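Chapter 7
Small-Item Sorting and Tote Clearing

7.1 Introduction

A tote is cleared when its contents have been identified, assigned and removed. The operation is simple for cartons of uniform size. It becomes harder when the tote holds unlike items: wrappers, fittings, short hardware, and parts returned without packaging. This chapter treats the clearing of mixed totes at a fixed station. Conveyor sorting is covered in Chapter 9.

Three terms are used throughout. The working floor is the part of the tote base on which items can lie flat. The margin is the strip next to a wall, where access from above is restricted. A residual is any item left after the assigned items have been taken out, including waste.

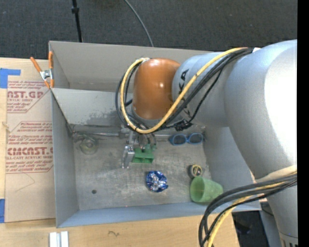
Wall height sets the width of the margin. With tall walls, an item in the margin can be lifted only from above or from the open side, and it must often be moved toward the center first. Sloped panels and ledges reduce the working floor further and should be subtracted before capacity is calculated.

Residuals need separate treatment. Crumpled foil is the usual case. It has no stable shape, its outline changes when it is gripped, and its bright surface makes its edges hard to judge under direct light. A balled wrapper should be recorded as waste by material, not by size.

Floor condition also matters. Scuffs and dark smudges lower the contrast between the base and small gray parts. Tindall and Athumani recommend inspecting the base after every 500 clearings, or after 300 where metal parts are handled.

Section 7.2 defines the clearing sequence. Section 7.3 applies it to returns at the Stenside depot, using records kept through November. Problems 1 to 23 follow Section 7.4.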